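The Reorg, Third of Its Name

Nov 24, 2025
5 comments

We got a new org chart again. If you've worked at Stedex for any length of time you can guess the shape of it: the boxes moved, the people in the boxes stayed put, and two of the dotted lines became solid. My own line now goes to Cyril Sedgwick, who used to report to the person I used to report to, and who found out the same morning I did. He took it well. He asked me what I did all day and wrote down the answer.

The announcement ran to 1,351 words. I pasted it into a counter during the all-hands, which tells you how the all-hands was going. "Alignment" showed up a lot. So did "journey." My department's name, which had changed in August and changed back by way of this memo, showed up once, misspelled. 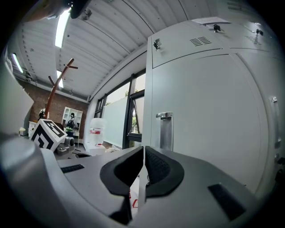
What gets me is the listening sessions. There were supposed to be listening sessions before the decision, and they were held after it, so what we got was 90 minutes of management listening to us react to something already printed on the door signs. Somebody from the Skirby office asked whether any of this could still change. The answer was that all feedback was welcome.

I don't hate change. I was one of maybe three people who liked the move to Fisora for scheduling, and I still defend it at lunch. But that one came with a person who sat down with us for a week and fixed what we complained about. This one came with a slide deck of 68 pages and a mug.

Cyril and I have our first one-on-one tomorrow. I'm bringing the mug.

Share this post (5)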